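Leave the table bare

My mother kept a cloth on the kitchen table all her life. Under the cloth was a sheet of clear plastic, and under the plastic was a good table that I saw perhaps twice a year, when the cloth was in the wash. When the table came to me I carried on in the same way for a long while. Then the plastic split and I didn't replace it. I have eaten off plain wood ever since, and I think more people should.

The case for covering a table is well known. Wood marks. A hot pan leaves a white ring, red wine leaves a dark one, and a child with a biro can do lasting damage before you have filled the kettle. Furniture shops know this and sell on it. When I bought a pair of chairs from Kyriakidis, the man at the till spent longer on table protectors than he had on the chairs. The one he liked best cost £190, cut to size. I could have had the whole top sanded and oiled for less.

What you get for the money is a surface that isn't very pleasant. Crumbs work their way under the edges. Plates slide. Water creeps in at the corner and stays there, and you find a grey patch months later on the table you were trying to save. A cloth is nicer to touch, but it has to be washed, dried and ironed, and in most houses one person does all of that. 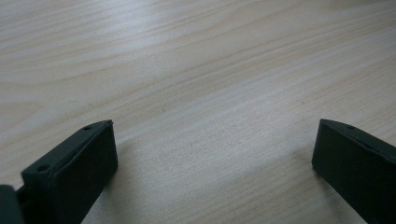

Wood asks for very little. I wipe mine with a damp cloth after meals and dry it with a tea towel. Each December I clear everything off, rub in a thin coat of oil and leave it overnight. The tin I use is from Sestberg and there is still plenty left in it. Anything that dries to a decent finish would do the same job, so long as you wipe off the extra before it goes sticky. Rags soaked in oil should be spread flat outside to dry, as they can catch fire if left in a heap.

My neighbour Eugeniusz Makowska disagrees with me on all of this. He has a Bultance table with a lacquered top, and he keeps felt pads under everything that stands on it, including the fruit bowl. His table looks as it did on the day it was delivered. He says that's the point of looking after things, and I can see what he means. But I notice that we always drink our tea at mine.

There is also the matter of what ends up on a table. A cloth seems to invite things. You put down a vase, then a tray for the vase, then the post leans against the tray. On bare wood a pile of letters looks like a pile of letters and I deal with it sooner. I don't claim to be a tidy person. The hall cupboard would settle that argument.

I'll grant that pale wood shows more than dark. Tea shows, and so does beetroot. If you can't stand a stain, paint the thing or buy a cover and be happy. For myself I have one ring near the window end, from a casserole, and it faded a good deal after I rubbed it with oil. The rest I've stopped noticing.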